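The year I stopped buying vitamins by the armful

My gran kept one bottle of cod liver oil in the fridge door, next to the mustard, and that was the whole of the family health plan. I, on the other hand, reached the age of 34 with an entire kitchen drawer given over to pills. Fish oil, vitamin D, zinc, something green I'd bought at an airport. I couldn't have told you what half of it was for!

It started with a bad winter. I was tired all the time, and a woman at work swore by magnesium, so I bought magnesium. Then I read that magnesium likes company, so I bought the company as well. By December I was spending more on capsules than on fruit, and I had to eat breakfast standing up because swallowing everything took so long (they do not go down well with porridge, by the way).

What finally stopped me was a chat with Anahera Grimshaw, who runs the little chemist's on Sheehan Street. I'd gone in for plasters. She asked what else I was taking, and I started listing, and she put her pen down somewhere after the zinc. Two of my bottles had the same thing in them under different names. Another I was meant to take with food and had been having at bedtime with a glass of water.

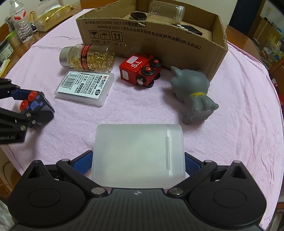
So I went home and tipped the lot out on the bed. Three bottles were out of date, one by such a long way that the label had gone brown. I took the old ones back to Anahera, who gets rid of them properly, and I made myself a rule: nothing new comes into the house until I've asked a person who knows and isn't selling it on the internet.

My neighbour Reynaldo Bañez thinks I've gone too far the other way. He's been taking garlic tablets for 30 years and puts his good knees down to them entirely, and I'm not going to be the one to argue, as he beats me up the hill every Saturday with shopping in both hands.

I do still take vitamin D in the darker months. I eat sardines on toast when I remember, and I go to bed earlier, which I resented for a good fortnight. Am I less tired? A bit, I think, though I also changed jobs in the spring and got a better pillow, so don't quote me.

The drawer has tea towels in it now.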